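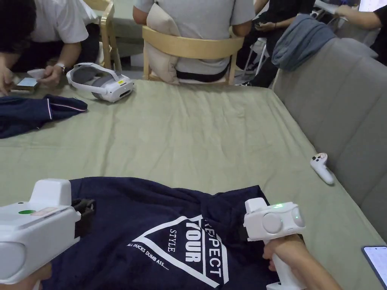
A navy T-shirt spread out on a green cloth.

Jandeo to take down job ads after 57 days, ready or not

Jandeo, the job board that carries most of the help-wanted traffic in Plistedell and Lamont, will start removing listings once they have been up for 57 days, the company said in a report on local hiring released this month. Employers who still want somebody on day 58 will have to log in and say so.

The rule takes effect in September. It applies to every paid and unpaid listing on the site, including the one for a night desk clerk in Plistedell that has been "urgently hiring" through two winters.

Jandeo says the change follows a survey of employers who post on the board. Of the 356 that answered, 124 said they had at least one ad running for a job that had already been filled, had been canceled, or had never been approved in the first place. Asked why, the largest group picked "forgot." The next largest picked "to see who's out there," an answer Jandeo added to the form at the last minute and now seems to regret.

"We expected some of it," said Cameron Mowat, who runs research at Jandeo and wrote most of the report. "I had a lower number in my head. I'm not going to tell you what it was."

The report, titled Still Open?, runs longer than anyone looking for work is likely to read, and it spends its first several pages on the method. Employers were asked to pull up their own listings while they filled out the survey and mark each one as live, paused, or over. Several took the opportunity to delete ads as they went, which made the results a little better than they would have been the day before. Jandeo has left those ads in the totals on the grounds that they were there when the survey started.

Stale listings turn up in every line of work, according to the report, but they don't turn up evenly. Warehouses in Lamont are fairly tidy, mostly because they hire constantly and somebody is always in the system changing the shift times. Restaurants are worse. Offices are worse still, and the longer the job title, the longer the ad tends to hang around after the chair has been filled. A listing for a cashier usually comes down when there's a cashier. A listing for a senior associate manager of client success operations may outlive the client.

For people looking for work, the complaint is an old one. You write the letter, you upload the resume, you type everything in the resume into the boxes provided, and you get an automatic reply thanking you for your interest in the opportunity. Then the opportunity sits there for months, gets bumped to the top of the page, and is emailed to you as a good match.

Jandeo also asked job seekers what they thought, in a shorter poll that ran on the site's login page. The report prints a selection of the comments without names. One person had applied for the same bookkeeping job four times and had been told on the fourth try that it went to an internal candidate before the first. Another said she no longer minded being turned down and had started keeping the rejections in a folder, as proof that there were people at the other end. A third comment reads, in full, "lol."

Employers will get a warning email a week before an ad expires and another on the last day. Renewing takes one click and a short statement that the job exists and that the employer intends to fill it. Mowat said there was some discussion inside the company about whether the statement was too blunt. An earlier draft asked employers to "confirm continued alignment with hiring goals," and in testing everybody confirmed it, including two businesses that had closed.

There is no limit on the number of renewals, and there is no penalty for fibbing. Jandeo says it will look at accounts that renew the same ad over and over and may give them a call. It has not said what happens on the call.

The other change is to length. Starting at the same time, every listing will have to open with a summary of 100 words or fewer giving the job, the place, the hours and the pay. Employers can go on for as long as they like underneath, and the report suggests they will. Words such as "competitive" won't be accepted in the pay box, which will take numbers only. A range is fine so long as the top of it is no more than double the bottom, a rule that appears to have been written with one or two real listings in mind. The report mentions a sales position in Lamont whose advertised pay started at the price of a used bicycle and ended at that of a decent house.

Reaction from employers has been mixed, going by the comments they left on the announcement. Some said they were glad of it, and a dental office in Plistedell asked whether it could start early. Others pointed out that they pay for these listings and would like to be trusted with them. One wrote that his company always has openings for the right person and that putting a clock on it sent a negative message. His company has had the same opening on the board since before Jandeo moved to its present website, and the ad still asks for resumes by fax.

Staffing agencies are less pleased. Agencies often keep general ads running all year to build up a list of people they can call when a client needs somebody in a hurry, and they argue that this is a service. Jandeo has given them a category of their own, called "talent pool," where ads can stay up for as long as the agency likes. They'll carry a line at the top saying that there is no specific job at this time. So far the agencies have asked for smaller type.

Zosis, which makes the hiring software that many of the larger employers in the area use to send their ads out to several boards at once, said it would update its product to handle the new expiration date. Under the current setup, a listing that comes down on Jandeo is spotted by the software as missing and put right back up, usually overnight. The two companies say they are working on it. Until the fix is in, Jandeo will be blocking the returning ads by hand, a task that falls to a support team of three and that the team has already given a name the company asked us not to print.

Whether any of this leads to more people being hired is another question, and the report is careful with it. Taking down an ad for a job that doesn't exist won't create one that does. What Jandeo hopes is that people will send fewer applications into the void and that employers with real openings will hear from more of them. It also expects the total number of ads on the site to drop in the fall, possibly by a lot, and has asked its own sales department to get used to the idea.

That drop will be noticed. Jandeo's front page has for years carried a running count of open jobs in large orange figures, and the count gets quoted in town council meetings, in real estate flyers, and once in a sermon. Mowat said the counter will stay where it is, and that it will be relabeled from "jobs" to "listings" until the first round of expirations has gone through. After that it goes back to "jobs."

The company has been testing the new rules on its own careers page since spring. It had several ads up when the test began, and one of them, for a data quality specialist, turned out to be a position Mowat had filled himself the previous year by moving somebody over from the next desk. It has been taken down. The page now shows a single opening, in customer support, with hours and pay listed at the top.

Employers can check the expiration date of their current ads by logging in and choosing "My listings." Ads posted before the rule takes effect will be counted from the first day of September, so the oldest ones get the same 57 days as everybody else. Job seekers who think a listing is dead can report it using the new flag button at the bottom of each ad. The full report is free on the Jandeo site, though you have to make an account to download it, and the account form will ask for a resume. That field can be left blank.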